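About Suson

Suson is a training and research center for people who want to work with robots and for employers who are deciding whether they should. We teach, we run long-term studies of everyday handling tasks, and on set days through the year we open our rooms to the public. Our students come to us from high schools, from technical colleges and from jobs in packaging, retail and light assembly. Very few of them have written a line of code before they arrive, and none is required.

The center was founded by Pierina Barbieri, who remains its director, and by Davoud Parsa, who leads instruction. It is governed by a board of 11 members and employs 60 people in teaching, engineering and administration.

207 shares

Our Approach

Teaching at Suson begins with small objects and ordinary tables. Before a student is allowed to plan a robot's movements, the student performs the same task with a pair of hand-held grippers, one in each hand, and the movements are recorded for later study. A pen that must be picked up from a flat surface and placed in a clear divided holder is a demanding exercise. The approach must be low, the grip must be firm, and the pen must be turned upright before it is released into a compartment.

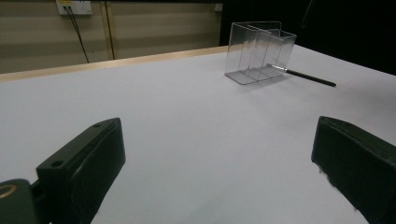
DEMONSTRATIONS AND OPEN DAYS

The open day is the oldest part of our public program. Visitors are received in groups of no more than 8, and each group is assigned to one instructor for the whole of the visit. The program opens with a short talk on safety, continues with a demonstration at the work table, and closes with a period in which guests may try the grippers themselves under supervision.

We ask instructors to work at a normal pace during the demonstration and to repeat a movement when a guest asks to see it again. Failed attempts are not hidden. Bilal Hamdan, who has managed the open days for several years, trains each new instructor in this practice and attends the first visit that the instructor leads.

Guests often remark on how much the second hand matters. In many tasks one gripper does the carrying while the other waits, open, close to the work surface. Learning where to keep the idle hand takes most beginners longer than learning to lift.
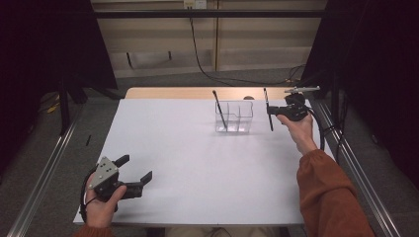 The same principle guides our courses for employers. A company that sends its staff to Suson is asked to bring a task from its own floor, and the first morning is given over to performing that task by hand and talking it through. Only afterward do we discuss machines. Some companies leave with a plan for automation, and some decide to keep the work as it is. We regard either result as a proper use of the course.

Visits by School Groups

School groups are welcome in every term. A teacher may choose a general visit or one tied to a subject, such as measurement, design or the study of work. In April we hold a longer session for graduating classes, with time set aside for questions about training and employment. There is no charge to schools for any of these visits.

Objects used in the exercises are changed from one session to the next. Pens, brushes and similar slender items are favored for beginners. They are familiar to everyone, and they differ enough in length and thickness to call for a fresh grip each time.
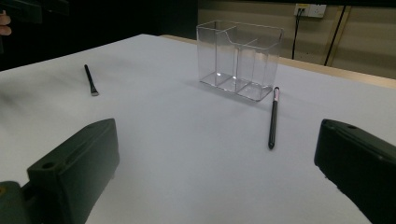 Two brushes and a clear organizer on the work table.

Our Partners

Suson carries out its studies together with Podbridge, which supports our recording and storage systems, and with the Lefèvre workshop, which makes and repairs training equipment. Oltulari joined as an education partner and helps to place our graduates with employers. Partners have no say in admissions or in the grading of students.

Studies are directed by Timothée Marchal. Recordings made during courses are used for research only with the written consent of the person holding the grippers, and consent may be withdrawn at any time by writing to the center. Guests at open days are not recorded unless they ask to take part.

Planning a Visit

Requests for group visits should be sent to Timothée Bailly in the visitor office. Please state the size of the group, the ages of those attending and any needs we should prepare for. Larger parties will be divided and received one group after another. Closed shoes are required in all work rooms, and long sleeves are permitted.

This page was last reviewed on 3 December 2020.

8 comments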